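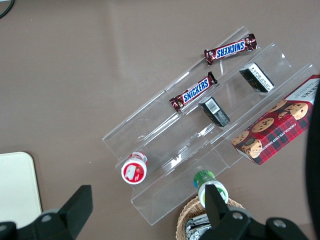
Figure 3. Clear tiered counter stand with two chocolate bars on its upper tiers and small black boxes beside them.

4.2 Placement of small goods near the register

The second part of the study looked at where small stores put low-priced goods and whether the height and depth of a counter display made any difference to what shoppers bought. The first part (Section 4.1) dealt with shelves in the aisles, where stores tend to follow a plan sent to them by a supplier. Counters are different. In most of the stores we visited, the counter was arranged by whoever opened in the morning, and the arrangement often changed before lunch.

We worked with 114 stores in Kurnotwood and Bastby. All of them had a single staffed register and sold both food and household goods. Stores with self-checkout were left out, as were gas stations, where people wait in line for different reasons. Each store kept its own prices and its own range of products throughout the study. We asked only that the counter display be one of three types: a flat tray, an open basket, or a tiered stand of the kind in Figure 3. Stores kept the same type for four weeks and then moved to the next. The order was drawn by lot for each store.

Sales came from the register records. The Candico price list was used to sort products into groups, with a few changes. Gum and mints were put together, and chocolate bars were kept apart from other candy. Items that a store sold both at the counter and in an aisle were a problem, as the register does not record where an item was picked up. For these we used the difference between the store's sales in the study weeks and its sales in the four weeks before. This is a rough method and it probably counts some aisle sales as counter sales. The error should be the same for all three display types, so it matters less for the comparisons than for the totals.

We also spoke to shoppers. A short interview was held outside the store with people who had just paid, between 4 p.m. and 7 p.m. We approached 1038 people, and 326 agreed to take part. The interview had five questions and took under three minutes. People were asked what they had bought, which of those items they had planned to buy before coming in, and where in the store they had found each one. They were not told that the study was about the counter until the last question.

Chocolate bars sold better from tiered stands than from flat trays. The gain was clear in the larger stores and weak in the smaller ones. Baskets fell between the two, although in Bastby they did no better than trays. Gum and mints showed no steady pattern. Batteries, lighters, and other goods that are not food sold at the same rate from all three types of display, and we think this is a fair sign that people buy these things when they need them and will look for them wherever they are.

The interviews give some idea of why chocolate bars behave differently. Shoppers who had bought one without planning to often said that they had read the name on the wrapper while waiting. On a flat tray, bars tend to lie on top of each other, and the name on the lower ones is hidden. On a stepped stand each row sits clear of the one in front. Few of the shoppers we spoke to could describe the display itself. Several who had bought from a tiered stand told us the bars were "just there on the counter," and one person was sure that the store had no display at all.

Height alone does not seem to explain the result. In 12 stores the flat tray was placed on a raised ledge, which brought it close to the level of the top tier of a stand. Sales from these trays were no higher than from trays on the counter itself. The angle at which a shopper sees the goods may be more important, but we did not measure it. Counters differed too much in depth, and some had glass panels that kept shoppers at a distance.

Mixed displays need a separate comment. Store owners were free to put different kinds of goods on the same stand, and most did. Where candy shared a stand with boxed goods, the candy was usually given the higher tiers. Owners gave different reasons for this. Some wanted the candy out of reach of small children. Others said that boxes stand up well anywhere and bars do not. We had expected mixing to reduce candy sales, as Dimitriou found for aisle ends, but there was no such effect at the counter. It is possible that counter displays are small enough for shoppers to take in everything at once.

There are limits to what can be drawn from this part of the study. Four weeks is a short time, and a new display may draw attention simply by being new. In the stores where the stand came last, the gain in chocolate sales was smaller in the fourth week than in the first. We cannot say whether it would have gone on shrinking. The study also ran into July, when several stores in Kurnotwood moved their chocolate away from the front window side of the counter to keep it out of the sun. We kept these stores in the main results and ran the figures again without them. The direction of the result stayed the same.

Restocking was uneven as well. Flat trays were filled whenever they looked low, while stands were often left with one or two items on a tier until the evening. A display that has run out of a product cannot sell it, so the figures for stands are likely to be on the low side. Stock levels were noted on one Tuesday visit to each store, which is too little to correct for this. Section 4.3 returns to restocking, using the delivery records that were available for the Bastby stores.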